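Josness Kitchen Arm review: put the dishes away yourself

By Kristine Sarmiento

Soltesmont sells the Josness as a kitchen helper. The box says "clears, sorts and serves," and the product page has a family laughing at a breakfast bar while the arm takes care of things behind them. I spent 5 weeks with one at our test space in Stodton, and I did a lot more waiting than laughing.

What you get is a single arm with a two-finger gripper, a camera at the wrist, and a program called Sebastian that you train by guiding the arm through a job over and over until it has seen enough to try by itself. The starter set comes with play food and soft props. I understand why. A felt ketchup bottle can be squeezed off-center, dropped on its head and dragged through a bowl, and you still have a ketchup bottle. A real one is slippery, heavy when full, light when empty, and has a cap that somebody didn't close.

The felt one has "HEINZ" and "1869" on a white label, in lettering that looks done by hand. The gripper goes in low, near the base, and the cloth gives a little under the fingers. It is the easiest thing in the set to hold, and I'd be careful about any demo that leans on it.
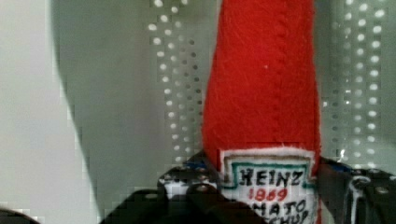

Setting it up

Two evenings. The arm itself was fast to bolt down and the instructions are decent, though the page on cable routing shows a different base from the one I got. Calibration was the slow part. Sebastian wants the table at the same height and the lights the same way every time, and it complained when I opened the blinds. My kitchen at home has a window, and so does yours, I would guess.

There's also the matter of room. You need a clear work surface, with everything you want handled inside the arm's reach and nothing you care about in its path. If you have that much free counter, your kitchen is probably tidy already.

The chores

I trained three jobs: move the food to a plate, stack the dishes, and hand over the oven mitt. Lovely Castillo, who reviews our power tools and has more patience than I do, did half of the guiding.

The mitt was the one I wanted to see. Cloth is hard for these machines. It folds under the fingers, it lands in a different shape each time, and the cuff is much easier to pinch than the thumb. Ours is red with a white cuff, which is a generous color choice on a white table. Mine at home is gray and lives on a gray counter.
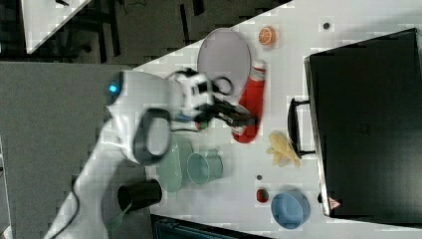

Page last changed: May. Mitt results redone after the Sebastian update.

With the new software the arm got hold of the mitt more often than before, I'll give it that. Over 134 tries it picked the thing up and set it where I wanted it a little more than half the time. The failures weren't dramatic. Mostly it closed on air, paused, and came back for another go, and after a few of those I'd reach over and move the mitt myself. That took me a second.

Food was better when the pieces were spread out. A strawberry by itself was fine. A heap of flat yellow pieces was hopeless, because the fingers pushed the pile along the table and then came up with one piece or with none. A person would scoop them with the side of a hand. There is no scooping in Sebastian, and when I wrote to support to ask, they sent me a link to the page on picking.

Dishes I'd call a draw. Bowls went well if they were right side up. Cups on their sides were a problem, and cups are on their sides a lot once an arm has been bumping around them. Also, watch the cable. It runs over whatever is on the table, and I took to checking it before every run.
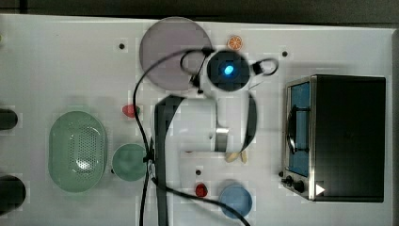

Nor did I get anywhere with the toaster oven. The plan was to have the arm open the door, put a slice of something in and shut it again. It could touch the handle. Pulling it down in a smooth curve was another story, and Lovely stopped me before I bent something. The manual lists "appliance doors" under supported tasks, with a footnote that says results vary with the door.

Speed is my other complaint. Clearing 6 items took long enough that I made coffee, drank it, and washed the cup. Soltesmont's videos are sped up, and to be fair they do say so, in small type in the corner.

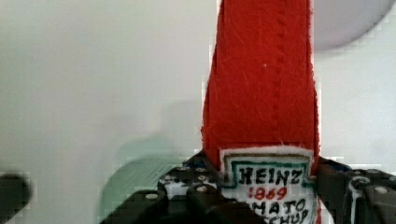

The gripper is the best part of the kit. The fingers are stiff, the screws stayed tight, and it never crushed anything I gave it, though I didn't give it an egg. If you teach a robotics class, or you like training these things for the fun of it, the Josness is a solid arm with good parts and a so-so manual. Lovely wants to keep ours for sorting drill bits, and I think she may get further with that than I did with lunch.

As a kitchen helper it isn't ready. Somebody still has to set out the table, watch the run, pick up what fell and wipe the counter, and in my house that somebody would have finished the dishes by then.

Good: strong gripper, easy to bolt down, software is improving
Bad: slow, fussy about light, poor with piles and doors, takes over the counter
Rating: 2 out of 5 for the kitchen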